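Dark ride show control: moving 5 scenes off relay logic

ksakda
Posting for opinions before I commit. We have a small dark ride with 5 show scenes, all on relay logic plus a Manell playback unit per scene. The owner wants one central show controller and has more or less picked the Truvska. Vehicle control and block safety stay on their own PLC and are out of scope. Trigger today is a prox sensor at each scene entrance. Throughput is 400 guests per hour on a good day. Is central the right call at this size?

wiroj_w
Central is fine. Keep the safety PLC as the source of vehicle position and send it one way to the show controller. Do not let the show side write anything back. You want timecode per vehicle, started on scene entry, with a timeout if the next position never arrives.

abesnard
I disagree on central. With 5 scenes and local playback already in place, you have graceful failure now: one unit dies, one scene goes dark, the ride stays open. With a single controller you lose all of them. If the owner insists, budget for a hot spare and test the switchover under load.

wiroj_w
A hot spare is one more box. Five aging playback units is five sets of storage cards and power supplies, and no log to look at when a guest says scene 3 was silent. I will take the central log every time.

abesnard
You can log locally and collect over the network. That does not require moving playback.

ksakda
Logging is half the reason for the job. Right now we find out about a dead scene when an operator rides through at opening. What latency should I accept between the prox and first audio? Current setup measures 200 ms, most of it in the playback unit waking up.

petchrat_shop
200 ms is fine for ambient audio and bad for a startle effect. For air cannons or a drop figure, wire the effect directly to the trigger and let the audio chase it. We did ours that way at Petchrat and have not touched the timing in 2,000 operating hours.

ksakda
Scene 4 is the only startle. The rest is ambient plus slow figures. I will keep scene 4 local and think about the others.

abesnard
Then you are running hybrid, and hybrid is what I would have recommended. Put the figure cabinets on their own network segment too. Show traffic and the gift shop point of sale should not share a switch. I have seen it.
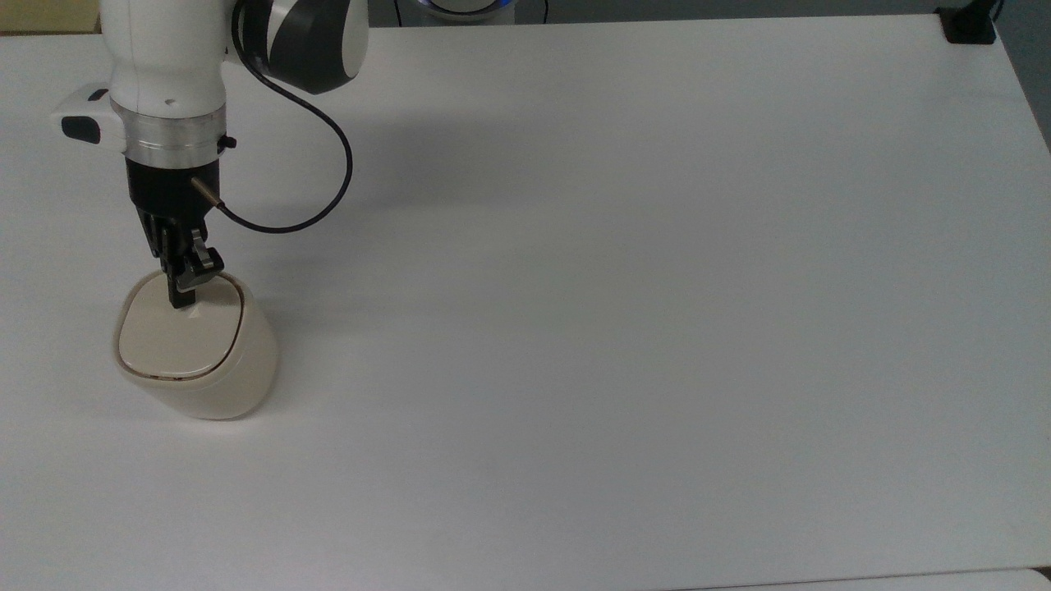
One more item on the figures. If you reuse the existing motion profiles, check the rest position after power loss. Relay systems usually drop to a mechanical stop. A servo figure on a central controller will sit where it stopped until something tells it to home, and the first vehicle of the day goes past a figure with its arm up.

wiroj_w
Agreed on homing. Run it from a show-ready state, and hold dispatch until every scene reports ready. Make the hold a request to the operator. It should not be an interlock.

petchrat_shop
I would make it an interlock. Operators clear requests without reading them.

wiroj_w
Then a show fault closes the ride, and the owner pulls the jumper within a month. Seen that as well.

ksakda
Will leave it as a request for now. Install window is November, when we close for track work. I will post the I/O list when it is done.

Contact the moderators | Copyright Clavitz Forums | Back to top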